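Textiles and Housekeeping, Week 3: Fabric Care at Home

Print this page | E-mail this page

Okay, so last week we did fibers, and I promised that this week we'd get to the part you can use at home — washing, drying and putting away. If you missed the fiber handout, read it first, because I'm going to throw words like "staple" and "filament" around as if we all know them (and the quiz in March will too!).

Start with the bed, which is where most of us own the most fabric per square foot. A cover, two sheets, a couple of pillowcases, and every bit of it picks up skin oil. I wash my sheets weekly and my duvet cover every other week, and I'm not going to pretend I never skip one.

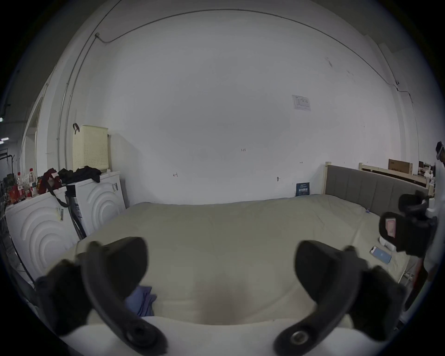

How hot should the water be for cotton bedding? Warm is fine for ordinary weekly washing, and you save hot for sickness in the house or for whites that have gone dingy — but read the care label first, always.

Now, thread count. The Nadalen sheets I passed around in class are 290 and the Drisia set is 600, and almost everybody picked the 290 as the nicer one with their eyes shut. I love doing that test! A big number can come from counting twisted plies one by one, so it doesn't tell you much about how the cloth feels or how long it lasts. Look at the weave and the fiber length before you look at the number. 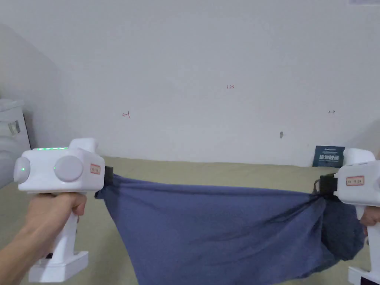 Shrinkage comes mostly from tension. Yarn gets stretched at the mill, it's held that way through finishing, and then your first warm wash lets it relax. You can fight back a little by pulling the piece gently into shape while it's damp. Small things are easy, and a dark blue cloth like this one, held out sideways from both ends, shows you right away whether the top edge runs straight or bows. Bigger things need a second person, or a clothesline and some patience. Don't yank on knits, please.

Dark colors: wash them together, inside out, cool water, and skip the long dryer cycle. Most fading I see is really abrasion — the surface fibers break and fuzz up, and the fuzz looks pale.

For Friday's reading, do the Gustlow chapter on finishes, starting on page 138. The Memon packet on stain removal is optional but it's short and kind of fun (the part on candle wax especially).

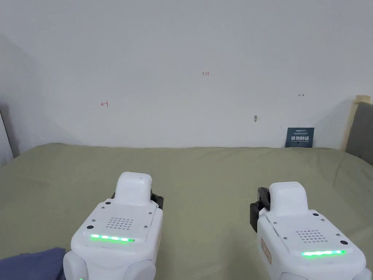
Fig. 3. Green fabric surface against a plain white wall.

Bring one item from home with its care label still attached. Any condition, any size, as long as you can carry it.

Related handouts
Week 1: Reading a Care Label
Week 2: Fibers, Staple and Filament
Week 4: Stains and What Lifts Them
Mending Basics

Print this page | E-mail this page

Contact the department | Copyright 2023 | Back to top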